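**Wanted: hands for the Vellow gripper build (Jarnton shared workshop)**

Short version - we're building a pair of hand-held grippers with marker cubes and cameras, plus a homebrew arm that's suposed to learn from them. Need more people. Unpaid, sorry. Coffee and parts shelf yes.

Looking for:

- someone who can print + fit finger pads. Current rubber ones OK, want a second set
- someone for cable routing, strain relief, that whole mess
- 5 people to just come and do drawers and doors. No experience, any hand size, lefties very welcome
- a Python person. Log sync is at 90 ms, needs to be way lower

Sessions run evenings from 6, 90 minutes each, through December. Come to one or come to all. Target is 900 clean drawer pulls by the end of the month, we have 308.

What you'd do: strap in, pull a drawer by the knob, push it back, repeat. Then swap. Slow and steady beats fast. Wear flat shoes, floor is tile. Long sleeves fine, just keep them off the markers.

Not needed: your own tools, a CV, a degree.

Arm is the old Ojeda frame with new motors, code lives in the Nisalent repo (ask for acces). Bring a laptop if you're on the code side.

To join: put your name on the sheet by the workshop door or post in the Vellow channel, say which job and which evenings. First come first served on the drawer slots. 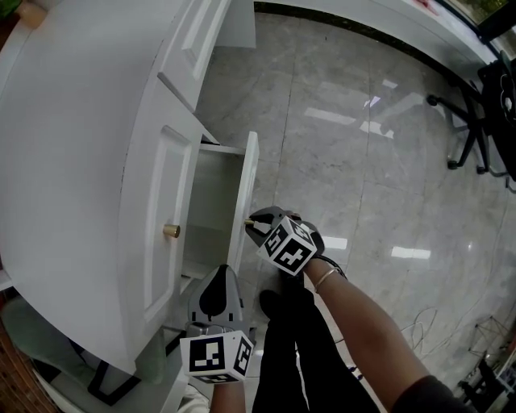
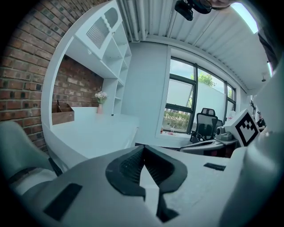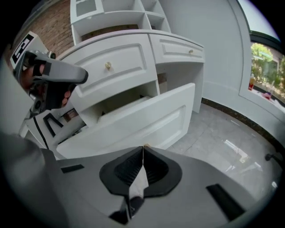
*Hand-held grippers at the workshop, white cabinet in the first and last.*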